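# Week 6 handout: Learning to handle wrapped objects 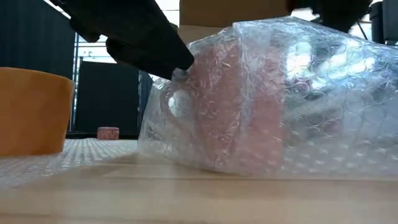 *Figure 1. Two-finger gripper at a bubble-wrapped bundle, left fingertip in contact. Note the fold under the tip.*

Notes by Shirin Daneshvar. Questions to me or to Ngaio Ngata, who runs the lab half of the unit. Read sections 1 to 4 before the lab. Section 5 is for those doing the written option.

## 1. What makes wrapping hard

Last week's grasp planner took a point cloud, fitted a surface, and looked for pairs of contact points with opposing normals. It assumes that the surface the camera sees is the surface the fingers will load. With a wrapped object that assumption fails.

Look at the fold under the left fingertip in Figure 1. The tip is touching plastic. How much of the force reaches the block inside depends on how many layers lie between them and how much air is trapped, and neither can be read from a single view.

The clear plastic causes a second problem. Depth sensors that project a pattern get a return from the wrap in some places and from the contents in others. On the shiny bubbles they often get no return. In our point clouds this shows up as holes, mostly where the glare is, plus a thin shell of stray points floating off the real surface. If you fill the holes by interpolation you get a smooth mound with plausible normals that are mostly wrong.

## 2. The Pludach method

Pludach is the method we use in the lab. It was written here in 2023 and has been through one rewrite. It keeps the wrapper and the contents as separate estimates:

- **Outer envelope.** The volume the package occupies, wrap included. Used for collision checking and for the approach path.
- **Inner hypothesis.** A distribution over the pose and size of the rigid content. Used for choosing the closing width and the grasp axis.

The envelope comes from depth. The inner hypothesis comes from colour, which gets through clear plastic better than our depth signal does. A pinkish-red block against pale wood segments quite well even under several layers. The greyish area to the right of it does not, and you should expect the network to return a wide, flat distribution there. Leave it wide. Students in past years have thresholded it to get a tidy mask and then planned grasps on contents they had no good evidence for.

### 2.1 The probing step

Before committing to a grasp, the controller makes a light contact and records fingertip force against travel. For a wrapped rigid object the curve usually has three parts:

1. A flat region, where the tip moves the outer layer and meets almost no resistance.
2. A shallow rise, as air is compressed and layers stack up.
3. A steep rise, when the tip loads the content.

The travel from first contact to the start of part 3 is the local wrap thickness, *t*. Combining *t* with the envelope gives one point on the true content surface, and the inner hypothesis is updated from it.

If part 3 never arrives, the probe has landed on loose wrap beside the object. This is still useful. It rules out content along that line, and the update treats it as a negative observation.

### 2.2 Choosing where to probe

The planner scores candidate probe points by expected reduction in entropy of the inner hypothesis, less a travel cost. In practice it tends to favour the ends of a bundle, where the segmentation is least sure how far the content extends. We allow at most 2 probes per grasp. More than that and the wrap shifts enough that the first reading is out of date.

## 3. Results so far

The Predent set contains 122 wrapped items. Training used 3218 grasp attempts, all recorded on the lab arm with the same gripper. The main findings, in words (the tables are in the unit folder):

- Probing helps most on items with uneven wrapping. On tightly wrapped items the gain is small and you pay for it in time.
- Most remaining failures are slips between layers. The fingers hold the outer sheet, the content rotates inside it, and the package swings or drops. Force sensing at the fingertip does not catch this early.
- Flat sheets of wrap left on the table confuse the envelope. The planner sometimes joins a sheet to a nearby bundle and shifts the estimated centre toward it. Moon, the segmentation network, was retrained with loose sheets in the background and this became less common. It still happens.
- Performance under daylight from a window is worse than under the overhead lights alone, mainly through glare. We have not separated this effect from the change in colour temperature.

Be careful with the comparison against the Clatberg baseline. Clatberg was tuned on bare objects, and we ran it without retuning – a fair test of transfer, but a poor test of how good that approach could be.

## 4. Lab task

Work in pairs. Your recordings should cover the approach, the probe and the close.

1. Plot force against travel for each probe and mark where you think part 3 begins. Do this by eye first, then with the change-point script.
2. Report *t* for each probe and say where your two answers disagree.
3. Re-run the planner with the probing update turned off. Describe how the chosen grasp axis changes.
4. Pick one failed attempt and classify it: missed content, slip between layers, crushed wrap, or collision. Give your evidence from the logs as well as the video.

Keep the force limit at the default. If you want it changed for a good reason, ask Ngaio.

## 5. Written option

Write up to four pages on one of the following.

- The probing step assumes rigid content. What would the force curve look like for a soft toy, and could the method tell it apart from loose wrap?
- Could slip between layers be detected from vision alone? Say what signal you would use and at what frame rate.
- Design an experiment that separates glare from colour temperature in the daylight result.

Reading for next week: the notes on tactile change detection, sections 1 and 3. Skip the appendix.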